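**Teleop demos in simulation: release the fruit low or high?**

**kojo_addo**
Hello all. I am recording demonstrations for a simple task, fruit into bowl, in simulation. I control the arm with a hand controller. My question is about the release. I lower the gripper until the fruit is partly inside the bowl, and only then I open the fingers.

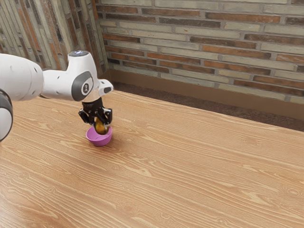
*Fruit at my release height, fingers still closed.*

I have 12 demos like this. Should I keep this style, or drop from higher?

**nundell**
Keep it low. When I dropped from above the rim, the fruit bounced out in two episodes and I had to delete them.

**Aba Acheampong**
I don't fully agree. If every demo goes so deep, the policy learns only this one height. Then a small error in position and the fingers push the bowl away. I would release a little above the rim, and move slowly.

**nundell**
With a shallow bowl the fingers have space enough. Slow is worse for me, because the policy learned to stop and wait over the bowl.

**kojo_addo**
Thank you both. Aba, do you also change the bowl position between demos? Mine was always in the same place until now.

**Aba Acheampong**
Yes, please move it every time! This matters more than the height. Also cut the pause at the start, when you are still finding the buttons.

**skondix**
Which controller do you use? On mine the wrist rotation drifts when I press the grip button.

**kojo_addo**
A cheap gamepad. I lock the rotation before I go down. Tonight I will record again with the bowl moved, half low and half higher, and post both results.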